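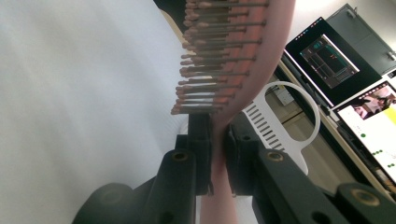 Carré Paddle Brush, Pink

Sold by Wulirard
Item no. 472
In stock, ships within 4 working days

Product details

The Carré is a paddle brush for everyday brushing and detangling. It has a glossy pink body that narrows into a pink handle, and rows of thin dark pins with small rounded tips. It is meant for medium to long hair, straight or wavy. It can be used on thick hair too, but work in sections.

The head and handle are one color. We carry the same brush in gray and dark blue, listed separately. Color can look a little lighter or darker depending on your screen. The pink is a soft salmon shade, so if you are matching it to the Skikix comb set, note that the comb is a stronger pink.

Specifications

Length: 26 cm
Type: paddle
Color: pink, glossy finish
Pin tips: rounded
Hair type: medium to long, straight or wavy
Suitable for blow-drying: low heat only
Packaging: cardboard sleeve

How to use

Start at the ends and brush out the last few inches first. Move up a little at a time until you can brush from the roots down without pulling. If you hit a knot, hold the hair above it with your free hand and brush below your hand in short strokes.

For wet hair, squeeze out the water with a towel before you start. A wide-tooth comb is easier for very tangled wet hair.

With a hair dryer, keep the nozzle at least a hand's width from the pins and use the low setting. Very hot air can bend the pins or loosen their tips. This brush is not made for use with straighteners or hot rollers.

Cleaning

Pull out loose hair after each use. The tail of a comb works well for lifting hair from between the rows. Every two weeks or so, wash the brush like this:

Fill a bowl with lukewarm water and a few drops of shampoo.
Dip the pins and swish them back and forth. Do not leave the head under water.
Rinse quickly with the pins facing down.
Shake off the water and lay the brush on a towel, pins down, overnight.

Do not put the brush in a dishwasher or dry it on a radiator. Hair spray residue on the handle comes off with a damp cloth. Nail polish remover will dull the finish.

Returns

Unused brushes can be returned in the original sleeve. For hygiene reasons we cannot take back a brush that has been used, unless it has a fault. If a pin comes out or the handle cracks in normal use, write to us with your order number and a short note on what went wrong.

Customer comments

"Second one I have bought. The first is still fine, my daughter took it. Good on long hair, a bit big for a handbag."
Hülya Altıntaş

"Bought for my wife. She likes the handle and says it does not scratch. The sleeve was dented on arrival but the brush was OK."
Hüsnü Akgül

Related items

Carré Paddle Brush, Gray
Carré Paddle Brush, Dark Blue
Skikix Comb Set
Akitz Hair Towel

Questions about an order can be sent through the contact form. Messages received before 3 p.m. are usually answered the same working day.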